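I'd been told to come to Cliralbridge after lunch, when the Monder crew stop answering emails and get back to the arms. My host (she runs the teleoperation side, and asked me to leave her name out) had me in the operator's chair before I'd got my jacket off.

"Everyone wants to grab it fast," she said, and of course I did, and of course I missed. The job is blocks into a blue bin. My four-year-old could do it! By remote control it took me ages just to get the fingers lined up.

They've got 689 demonstrations of this task so far and she wants 4000. I asked if that wasn't a bit mad. "It's mad if they're all the same," she said. "I'd take 600 good ones with different starts over the lot." So they shuffle the blocks, swap arms, swap operators — and they keep the fumbles, as long as the operator recovers.

They tried the other way first, holding the arm and walking it through by hand, in a project called Fasum. She's still fond of it. "You feel the weight of the thing, and your mistakes are honest ones." The trouble was that people's sleeves and elbows ended up in the recordings, and she binned 162 of them over that.

What makes a good operator, then? "Patience, and a bit of boredom. Gamers are great for an hour." She reckons the colour of the block matters far less than where you look before you move, and she made me try again with only the gripper's view to go by. I was hopeless, but I did want another go. 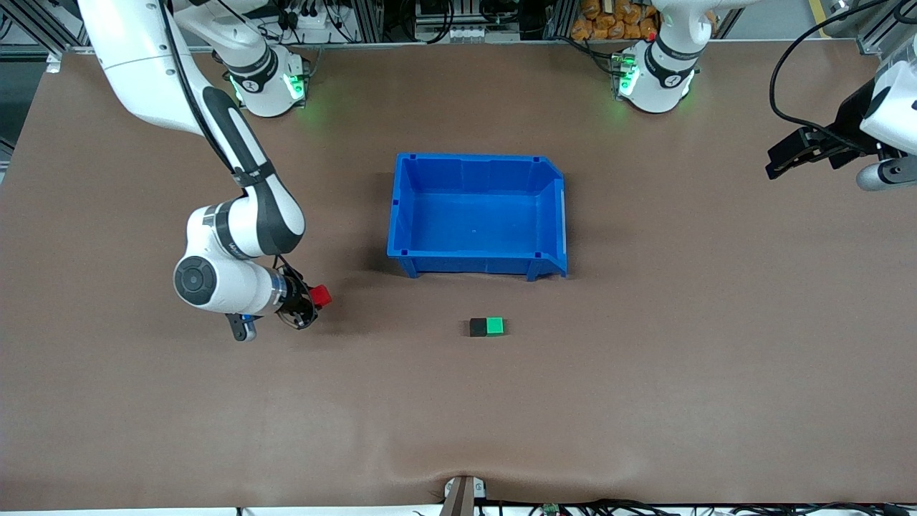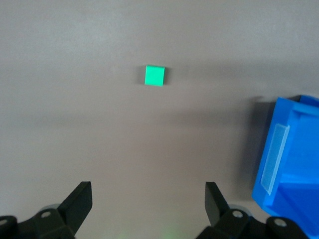 The block task at Monder: the red cube in the right gripper, then the green one as seen from a gripper.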